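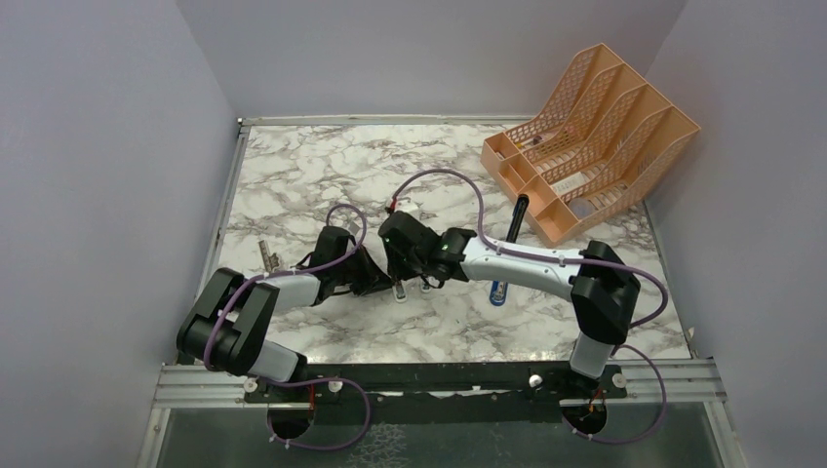
Biliswood Ballot Access League Asks Council to Print the Agenda Before the Meeting

BILISWOOD, 2004-02-03 - The Biliswood Ballot Access League today delivered a petition with 400 signatures to the town clerk, asking that the agenda for each council meeting be made available to the public while the meeting is still in the future.

Under current practice, agendas are posted on the corkboard inside Gounder Hall, which is locked at 5 p.m. Council meets at 7. Residents who wish to know what is being voted on are welcome to attend and work it out from context.

"We have great respect for the element of surprise," the League said in a statement. "We would like to see it used on birthdays."

The petition makes two requests. First, agendas should be posted four days ahead of any regular meeting, on the outside of a building. Second, any item added after that should be held over to the next meeting unless something is on fire or under water. The League is willing to discuss other emergencies.

Interest in the subject picked up last June, when council approved the Flirnia Road rezoning under an item listed as "Miscellaneous, cont." The vote took less time than the pledge. Residents of Flirnia Road learned of their new commercial status from a surveyor, who was very polite. The League takes no position on the rezoning itself. Its members are split, and the meeting at which they discussed it ran well past the time the coffee was gone.

The mayor's office has said that earlier posting would place a burden on staff. The League asked how large a burden and was told the question could be taken up at a future meeting. It wasn't clear which one.

In the past year, according to the League's review of the minutes, council took up 60 items that did not appear on any posted agenda. Most were harmless. One was a resolution praising the council for its openness, adopted without dissent. Minutes for the fall meetings have been requested and are expected when they are typed.

Kulex Printing, on Main Street, has offered to run the agendas at cost and to tape one in its own window. The League thanks Kulex and notes that the window is well lit, faces the bus stop and does not close at five.

Council may adopt the change by simple majority. If it declines, the League will begin collecting signatures to place the question on the municipal ballot, where it would at least have to be written down in advance.

Supporters are asked to attend the next regular council meeting at Gounder Hall. The League believes the petition will be discussed there, but has not seen the agenda.

About the League: The Biliswood Ballot Access League is a nonpartisan group of town residents. It endorses no candidates, and so far none has complained. Copies of the petition can be read at the clerk's counter during business hours.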